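# Arm coming in on the packing counter – what happens to the rest of us?

Posted in Work & Workplace, January 26, 2025

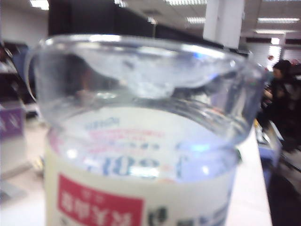

I work at a Clilton site where we pick and pack household goods in tubs, bottles and packets. There are 19 of us on my shift. Management have told us that a robot arm from Ziltier is going on one of the counters and that jobs are "being reshaped", with no more detail than that. We've had a short talk and a sheet of paper. The sheet says it will handle clear containers "after a settling-in period".

What I'd like to know from people who have already been through it:

- Did your hours change?
- Were you moved, or asked to look after the machine, and was that paid any differently?
- Who gets the blame when it drops something?

I'm not against it. My wrists are bad and I'd be glad to lose some of the lifting. I just want to know what to ask before the next meeting.

**packbench_2129**

We had two put in last July at a place that supplies Drodinent. Hours stayed the same for permanent staff. Agency hours went down and have stayed down, so if you are agency, ask about that first and ask for the reply in writing.

The work itself changed more than I expected. I used to pack all day and talk to whoever was opposite. Now I load, check labels are facing the right way, and clear faults. It is easier on the arms and harder on the head, because you are waiting for something to go wrong and then everyone wants it fixed at once. See-through plastic was the worst for us. Cardboard it picked up well from the first week, but clear tubs it would miss or grab by the lip, and we put those through by hand for a long time.

Things to ask:

- Who is allowed to stop it, and is there any comeback if you do? It should be anyone.
- Is fault clearing going in your job description? If so, is there a grade for it?
- How are dropped items recorded? Ours went against the person on the counter until the union rep got it changed to a separate code.
- Are the pick targets staying the same while it settles in? Ours did, and that was a bad month.

**Tansy1032**

depends on the firm. ours was fine, nobody lost anything, got a new chair out of it

**milkfloat**

Agree with most of the long reply, but I would add training. At Milošević the supplier's people trained two staff on days and left. Nights got a photocopy. Whenever it stopped after ten o'clock it stayed stopped till morning and nights packed the lot by hand – same target. So find out which shifts get trained and whether you are paid for the time.

Also mention your wrists now, to your manager and in writing. We swapped lifting for pressing and twisting at the feed end and two people had to be moved off it. If it's on record beforehand you are in a better position to ask for a different spot.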